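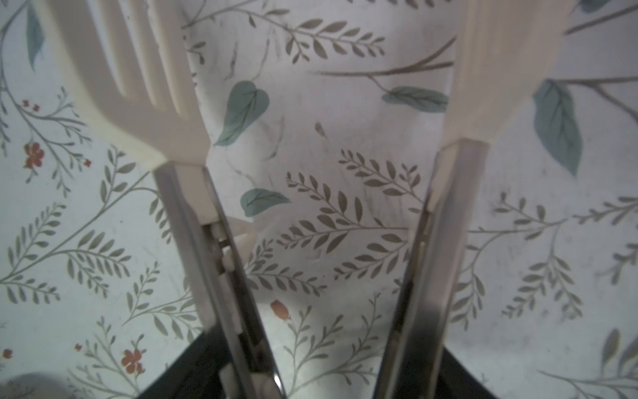 Lucie Penner had told me to come before nine, or I would see only the cleaning of the machines, and she was right. The bakery at Fundaron opens its doors to visitors on one morning in the year, Sat 2 October this time, and the work there is nearly finished when most people are having their breakfast.

We were 16 in the group. After the white coats and the paper hats we went first to the flour store, where the flour from the Perevis mill rests for two weeks before it is used. Our guide explained that fresh flour makes a nervous dough. I had never heard this word for a dough, but I liked it.

Then came the long room with the ovens. The oldest one is called Wella by everybody, and it still bakes all the rye bread. The newer one was repaired in March and cost the family a lot of money. It was very loud there and I lost half of the explanations — next time I will stand in front.

What interested me most was the shaping table. A woman rolled the dough into a rope, folded it and turned the two ends against each other, all in one movement. She let us try. Mine opened again at once.

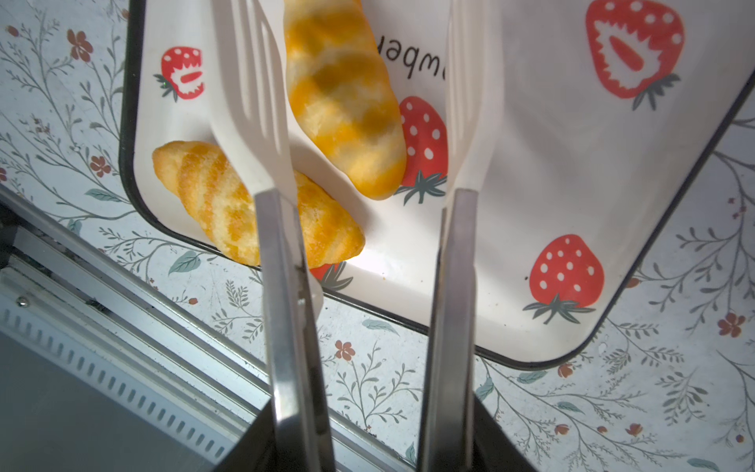

Twisted pastries on the strawberry tray.

The tour takes 74 minutes and the bus 149 stops at the gate. Wear closed shoes, the floor has flour on it and one can slip. The shop accepts only cash on this day. I bought a rye loaf and a bag of rolls, and I was home before noon.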